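Stornbridge Automation Pilot
Progress report following the partner demonstration

To: Camacho Fund, program office
From: Veronika Zwahlen, project lead, Tendano
Date: February 4, 2023

1. What this report covers

The grant agreement asks for a written report after each demonstration to outside visitors. The last report went in after the October review and covered purchasing, the lease on the Stornbridge unit and the first arm installation. This one covers the demonstration itself, what the visitors saw and said, spending to date, and the work planned before the next payment request. Items from the October report that were closed at the time are not repeated.

2. The demonstration

We received 13 visitors at Stornbridge. They came from the returns operation at Latenum, from two regional parcel carriers, and from the local technical college. The program office had been invited and sent its regrets. The visit took one morning, starting with coffee and a safety talk in the front office and then moving to the cell in two groups. Each group had the same program, in the same order, with the same operator at the console.

The task shown was item retrieval from paper bags. Latenum handles a large share of its returns this way: a customer brings mixed goods to a counter, the goods go into one bag, and someone at the sorting site has to take them out again and enter them one by one. The visitors from Latenum knew the task well. The college group did not, so we added a few minutes at the start to go through the existing manual process.

Each group watched the arm work through a series of bags with mixed contents. The items were chosen from the test list in Appendix B of the grant agreement, with soft goods and hard goods in the same bag wherever possible. Visitors were then allowed to pick items from the shelf, load a bag themselves and hand it to the operator. This part ran over time in both groups and we cut the slide presentation short to make up for it. The slides have since been sent to everyone who attended.

3. Results on the day

The arm made 29 retrieval attempts across the two groups, not counting the warm-up. Five of those failed. In 2 of the failures the gripper closed on a fold of the bag along with the item, and the operator stopped the motion. In the other three the item was lifted and then dropped back into the bag. On each of these the arm retried without help and the item came out on the second attempt. We have counted them as failures anyway, in line with the definition agreed with the program office last year.

Soft toys and clothing gave no trouble. Small round items remain the weak point. They roll when touched, and once they come to rest against the side of the bag the approach angle is poor. We have known about this since the first month of testing and said so to the visitors before they asked.

There were no safety stops and no damage to the equipment. One bag tore while a visitor was loading it and was replaced.

4. Comments from visitors

We handed out a short form and also took notes during the discussion. The main points were as follows.

Speed. The Latenum supervisors said the cycle is too slow for their peak season and acceptable for the rest of the year. They would accept the present speed for overnight work if the cell could run without an operator in the room. We told them that unattended running is not in the scope of this grant.

Bag handling. Several people asked who opens the bags. At present a person opens each bag, rolls the rim down and tapes it in position. One of the carrier representatives said that this step would use up most of the labor saved. We agree that it has to be dealt with before any trial at a customer site. See section 6.

Cabling. A technician from the college pointed out that the cables at the wrist hang low enough to get in the way of the bag. He offered to send us the routing his department uses on its own teaching arms, and has done so.

Noise. The cell was described as quieter than expected. No action is planned.

Training. Both carriers asked how long it takes to train an operator. We gave the figure from our own staff, with the caution that all of them had some shop-floor background.

5. The cell as it stands

The hardware has changed very little from the version described in October. The gripper mount has been refitted with new fasteners after the old ones worked loose, and the work surface was cleared of the trays used in earlier tests. The bag now goes directly on the surface with its opening upward, and the arm reaches in from the side.
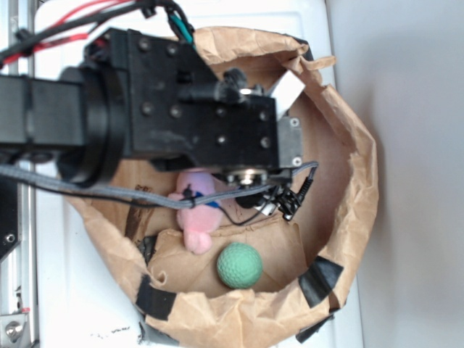

Retrieval task at the Stornbridge cell: arm over a taped paper bag holding a pink plush toy and a green dimpled ball.

The wiring is still in its development state. Wires and small connectors hang from the wrist area into the bag, and the gray braided cable loops across the opening. This is the point the college technician raised. It makes parts easy to swap, and we had put off tidying it until the sensor position was settled. That decision has now been made and the work can go ahead.

6. Work planned for the next period

Cable routing. All wrist wiring will be gathered into a single sleeve and brought back along the arm. The parts are on order. We expect to lose a few days of testing while the arm is out of use.

Bag holder. We will build a simple holder that grips the rim and keeps the bag open, to replace the tape. Two designs have been sketched. The cheaper one uses spring clips and can be made in our own shop, and we will start with that one. If it will not hold the thinner bags used by Latenum we will go to the second design, which needs outside machining.

Round items. The grasp planner will be changed so that the gripper comes straight down on small round items and does not push them sideways. A separate test series will be run on these items alone, and the results will be reported whether or not they improve.

Follow-up visit to Latenum. Their site manager has invited us to watch a full shift at the returns counter and sorting line. We would like to do this before the holder design is fixed.

7. Spending

Spending is within the approved budget. The equipment line is nearly used up, as planned, and the staff line is slightly under because a technician started later than expected. The cost of the demonstration was charged to the outreach line and consisted of catering, printing and rental of safety glasses. Receipts are attached.

We ask permission to move part of the unspent staff money to materials to pay for the bag holder. A completed transfer form is enclosed. No increase in the total is requested.

8. Matters needing a reply

Please confirm the transfer described in section 7. We would also like to know if the program office wishes to see the cell in person once the cables have been rerouted, so that we can keep a date free. Questions on the test data should come to me directly; the full log of attempts is available on request.

Veronika Zwahlen
Tendano, Stornbridge unit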